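The Lower Knob

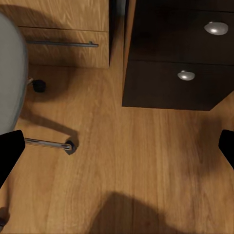
The study at Wasau, simulated, with both drawer units in view.

The planner at Lanavton logged its seventh refusal at step 13. Target: lower knob, dark unit. Status: no valid path.

The engineer on shift read the trace twice. The arm model was correct. The joint limits were correct. The perception module, Kadlec, had returned two knobs and one bar handle, each with a confidence score, and had labeled the chair as furniture, movable. The planner had no rule for movable. It treated the chair as a wall.

She opened the cost file. Somebody before her had set chair clearance to 17 centimeters and left a comment: do not lower, see July. There was no other entry for July. She searched the repository, then the archive, and found a single run with its output deleted and its return code preserved. The code was 9. The manual stopped at 8.

She lowered the clearance to 13 and ran it again.

The planner produced a path. It was smooth, and it did not go to the knob. It curved over the open floor, held for 9 seconds above bare planks, and returned to start. Return code 9.

She checked the target frame. It was set to the lower knob. She checked the transform between camera and wrist and found no offset. Then she opened the Kadlec output for the nine seconds of the hold and scrolled to the object list. Two knobs. One bar handle. One chair, movable. One entry with no label and a confidence of 1.0.

She put the clearance back to 17, deleted the output, and added a line under the old comment.

See also 04/07/2026.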